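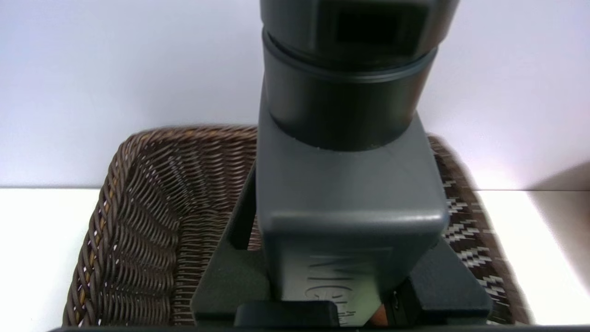
Brown woven basket on the white table

Minutes of the June meeting, Thorlacius Reading and Review Group on Antiviral Research

Chair: Halldóra Blöndal. Start: 4:10 p.m. Apologies were read and the last minutes were approved with one fix (the shared folder is called Drurholm, one word).

1. Drurholm protein library

Great news to open with! The library now holds 3,101 checked entries, and every one of them has its source paper attached. Halldóra thanked everyone who stayed late to clear the backlog of coronavirus entries, and there was a round of applause. The flu section is in good shape too. The weak spot is still the mosquito-borne viruses, where 321 entries are waiting for a second reader. Those will be split up by virus family this time, so that one person can follow the naming all the way through - the old alphabetical split made for a lot of duplicate work.

2. Wadider search tool

The new version was shown on the big screen and people loved it. You type in a virus name and get the known binding sites in a single list, with the antibody papers next to them. A search that used to mean opening page after page now fits on one screen. Two bugs were noted: the filter for host species resets when you go back, and long strain names run over the column. Both go on the list for the next release.

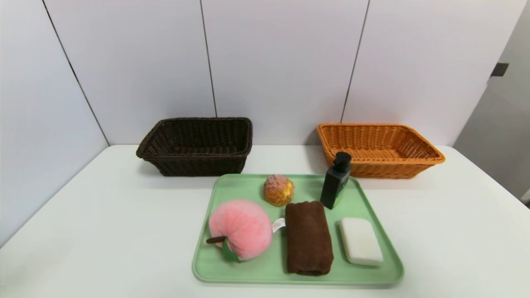 There was a good long talk about whether Wadider should show predicted sites as well as confirmed ones. The students were strongly for it, and it is easy to see why, as predictions are often the only thing there is for a newly found virus. Others worried that a reader in a hurry would take a guess for a result. Agreed: predicted sites will be shown, in a different color, switched off until the reader turns them on. Halldóra will write the help text.

3. Brikau exchange

Our partners at Brikau have sent their first batch of comments, almost 110 of them, and they are wonderfully thorough. Most are small points on units and spelling. A handful question how we group mutations in the surface proteins, and those need a proper answer. A joint call will be set up for the morning, which suits both ends. We would love to have the students on it.

4. Questions from the floor 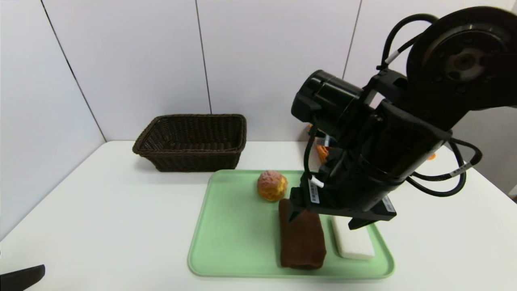

Who can add an entry to Drurholm?
Any member of the group can add one, and it goes live once a second member has read it against the paper.

It was also asked if preprints could be used as sources. For now they can go in the notes field only. The point will come up again once the mosquito-borne entries are done.

5. Actions

Halldóra: help text for predicted sites; reply to Brikau on mutation grouping.
Wadider team: filter bug, column width, color switch.
All: pick a virus family from the sign-up sheet in the shared folder.

Meeting closed at 5:25 p.m.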